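**Folding thin cloths: halves or thirds?**

**Zosness** · 22/06/2018

Right, I've got the folding bug again! I bought a pack of the thin white cloths from Jernholm (the 8 pack) and I want them to sit neatly in a tray when people come round. Halves go floppy on me. Thirds look lovely but take ages. What does everyone do?

**Parkby_Pam**

Thirds, always! Get it flat on a table first, hold one corner down with your left hand and lift the far end right up before you lay it back. The creases mostly drop out by themselves. I do mine on our round table and love it.

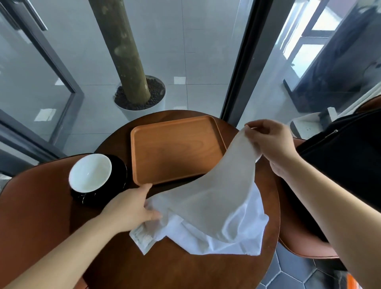 *Left hand down, right hand up. Tray at the back, ready for the pile!*

The bowl on the black dish stays put while I fold, there's plenty of room beside it.

**ifans400**

Sorry, can't agree on thirds. Two folds in half and you're done — a thin cloth doesn't hold a crisp third anyway. Also, is that a banknote under the cloth?

**Parkby_Pam**

Ha, yes, well spotted! And mine hold thirds beautifully, thank you. Try pressing along the crease with the side of your hand.

**ifans400**

Tried it on 2 of mine. One was good, one sprang open. Still on team halves.

**Zosness**

Did all 8 in thirds and they look gorgeous — I might do the big ones next!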